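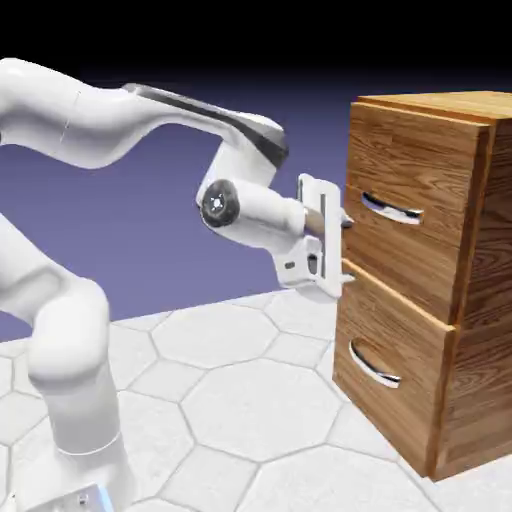
Too many sound pieces of furniture in Busden are being broken up for want of somewhere to keep them, Hefin James told the district council at its meeting on February 7, 2018, and households that would gladly give them away are left with no choice but the tip.

The council went on to approve a new furniture reuse service, which will open in May at the former Altine warehouse on Estrella Road. Members voted in favour after a debate lasting a little under an hour. The service will run for two years in the first instance, with a report on its progress to be brought back to the council at the end of the first year.

Under the arrangements agreed, residents will be able to ask for drawers, cabinets, tables, chairs, bed frames and bookcases to be collected from a ground-floor room or from outside the home. Items will be checked at the warehouse, given minor repairs where needed and offered for sale at low prices. Households receiving help with their council tax will be entitled to a further reduction. Upholstered goods will be accepted only if the fire safety label is still attached. Mattresses, carpets and electrical goods are not included and should continue to be booked through the bulky waste service.

Council records show that 2529 bulky waste collections were made in the district last year. The records do not show how many of the items could have been used again, and officers have been asked to begin noting the condition of furniture when it is collected.

Collections will be carried out by Provodel, which already holds the contract for bulky waste in the eastern part of the district. The firm will be required to give residents a morning or afternoon slot and to telephone before arrival. The warehouse itself will be managed directly by the council and will create 11 part-time posts. These will be advertised on the council website and at the library in Market Street.

Several members asked about traffic on Estrella Road, where parking is limited on both sides. The report before the meeting stated that deliveries would be made by way of the rear yard, and that the yard gate would be widened before opening. Members also agreed to an amendment that no deliveries should take place before 8am or on Sundays.

Riku Yoshida, presenting the report, said the building was dry and in fair order but that the lighting and the loading door would both need to be replaced. He added that the upper floor would remain closed to the public until a second staircase had been inspected. The cost of this work will be met from the existing property repairs budget.

A trial of the booking system will be held before the service opens, with places for 200 households. Residents who wish to take part should write to the Environment Department at the council offices, giving their name, address and a short list of the items they have to offer. Those without a place in the trial will be able to book in the usual way once the service is open.

The charge for ordinary bulky waste collections is unchanged.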